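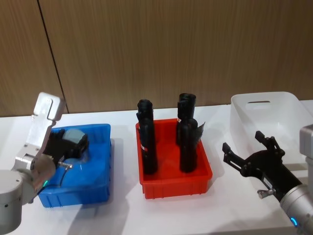 Three containers on one white table: blue, red and white.

I did not grow up with bins. In my mother's kitchen each bottle had its shelf, and if you put it on another shelf you heard about it in the evening. When I moved to Hullton I had one table and no shelves, so I bought plastic bins, and I have an opinion on them now.

My opinion is that a bin should have no lid and no label. It should have a color. A label asks you to read, and a tired person does not read. Red for the dark bottles, blue for the pale jars, and the third one must stay free for whatever you cannot decide in this moment. I also prefer a shallow bin, where things can stand upright and you see the top of each.

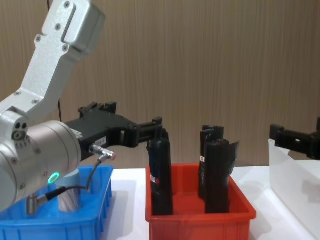

Seema Shukla wrote to me after my November column that color is only a label for people who are too proud to write one. Her husband, she says, put the vinegar in the blue bin for 4 years and was sure that he was right.

I accept the vinegar. But I think he would ignore a written label too, and in larger letters. 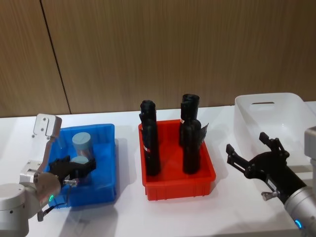 Nilton Benavides
Columnist, Home and Household

What I will not accept is the closed cabinet. Behind a door the jars multiply. I once found a second jar of cumin, and behind it the first one, already old. On a table you are a little ashamed of your things, and this shame is useful. You move one jar, then you move the next, and the soup can wait for ten minutes.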